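Driltow 双腕キット(片付け用)を検討している方へ

**Amirhossein Daneshvar**

はじめて投稿いたします。日本語は母語ではありませんので、不自然な表現がありましたらお許しください。

Trerier 社から Driltow の双腕キットを試用版で借りて、6週間使いました。料金は月額299ユーロで、保守と遠隔の調整が含まれています。購入の場合の価格は、まだ見積もりをもらっていません。

用途は、部屋の中の小物を持ち上げて、決めた場所へ移すことです。カタログには「布製品に強い」と書いてありましたので、まず編み物や衣類から始めました。 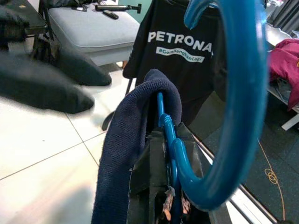
布の場合、つかむ力の設定は初期値では強すぎると思いました。設定値は0から500までありますが、初期値は500で、私は200まで下げました。薄い編み物は、このほうが形がくずれにくいです。ただし200では、少し重い物になると途中で落とすことがあります。物ごとに設定を保存する機能はありますが、保存した設定の名前に日本語が使えません。サポートに質問したところ、「次の更新で対応する予定です」という返事でした。

---

**kuroneko_arm**

詳しいレビュー助かります。うちも同じキットを使ってますが、布で200は弱すぎませんか? タオルだと持ち上がった瞬間に滑ります。指先のパッドを替えましたか。

---

**Amirhossein Daneshvar**

kuroneko_arm 様、ご返信ありがとうございます。パッドは標準のままです。タオルはまだ試しておりません。厚い布については、おっしゃるとおりかもしれません。

---

**hinoki55**

横から失礼。月299ユーロは高いと思う。Mousavi のキットなら腕は1本だけど買い切りで、片付け程度なら十分じゃないかな。保守込みと言っても、うちが問い合わせたときは返事が来るまでずいぶん待たされた。

---

**kuroneko_arm**

> 片付け程度なら十分

それは物によるでしょ。袋の口を片方で押さえて、もう片方で中身を入れるような作業は1本だとつらいですよ。

---

**Amirhossein Daneshvar**

hinoki55 様のご意見も理解できます。私も最初の週は、ほとんど片方の腕しか使っていませんでした。両腕が必要かどうかは、作業の内容を先に書き出してから決めるとよいと思います。

袋の話が出ましたので、もう少し書きます。ビニール袋は、布より難しいと感じています。やわらかくて透けますし、光も反射しますので、どこをつかむべきか、判断がむずかしいようです。私の床は白いタイルで、照明がかなり映ります。半透明の袋をその上に置きますと、認識に時間がかかります。手首のカメラを近づけてから、もう一度認識させる設定にしましたら、つかみ直しの回数は減りました。
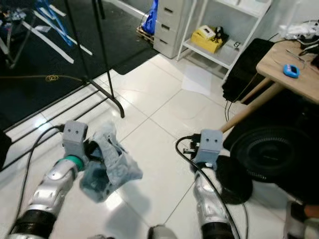 **『Ultamach』第6号**

この号に、袋のつかみ方についての短い記事が載っています。口の部分ではなく、しわが集まったところをつかむようにすすめていました。私も同じ方法にしています。中に物が入っている袋では、口をつかむより安定しました。空の袋では、あまり違いを感じませんでした。

---

**hinoki55**

その記事読んだ。でもあれ、袋を床に置いた条件だけだったと思う。棚の上だと腕の角度が変わるから、そのままは当てはまらないのでは。

---

**Amirhossein Daneshvar**

はい、ご指摘のとおりです。記事は床の上の条件でした。私も棚では試していませんので、先ほどの文は「床の場合」と読んでいただければ幸いです。

---

**mogura_lab**

ケーブルはどうしてますか? うちは腕の横のケーブルが家具の脚に引っかかって、一度止まりました。キットに付いてる留め具だと長さが足りなくて。

---

**Amirhossein Daneshvar**

mogura_lab 様、私も同じ問題がありました。今は面ファスナーのバンドで、腕の根元に近いところだけを留めています。手首のほうまで固定しますと、回転のときに引っぱられますので、ご注意ください。説明書の図では手首も留めるように見えますが、Trerier のサポートは「必須ではありません」と言っていました。

---

**kuroneko_arm**

パッド、柔らかいタイプに替えて設定200でタオル試してみました。薄手はいけます。バスタオルはまだ落ちますね。9月の更新で何か変わるか待ってみます。

---

**hinoki55**

自分はまだ Mousavi 派だけど、買い取りの見積もりが出たら金額を教えてほしい。

---

**Amirhossein Daneshvar**

承知いたしました。見積もりが届きましたら、このスレッドに書きます。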